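Student team moves to second stage of block-pushing project

A student robotics group at Rustivmont has begun the second stage of Voker, a project in which an arm rearranges small coloured blocks by pushing them across a wooden board. The arm has no fingers. It carries a straight grey rod, and all contact with the blocks is made through that rod.

The first stage ran until January and covered single moves, such as bringing one block to a given corner. The second stage deals with short written instructions that name a colour and a shape, for example "push the green star towards the yellow hexagon". Each attempt is limited to 60 seconds.

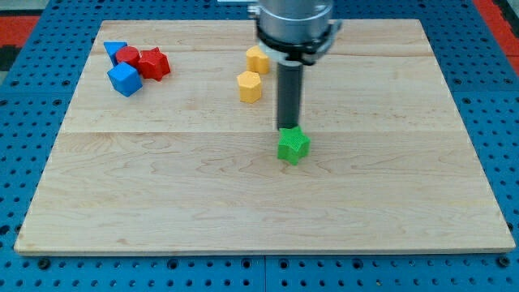

Seema Dixit, who leads the software side, said stars were harder to steer than cubes. "If the tip meets a point of the star off centre, the block turns before it travels," she said. "A cube gives you a flat face to push on. With the star you have to choose the notch and approach slowly."

The group has 21 members, most of them in their second year. They plan to record 2000 attempts before the end of term, in sessions of 30 attempts each, with the blocks set out afresh at the start of every session.

Control software is written by the students and runs on Vollura, the department's shared computing system. Raghavendra Kartha, who supervises the project, said the next revision would limit the speed of the rod near the edges of the board – a change requested after blocks were lost over the side during early tests.

Results will be presented at the department's open afternoon, which starts at 2 pm in the Moon building.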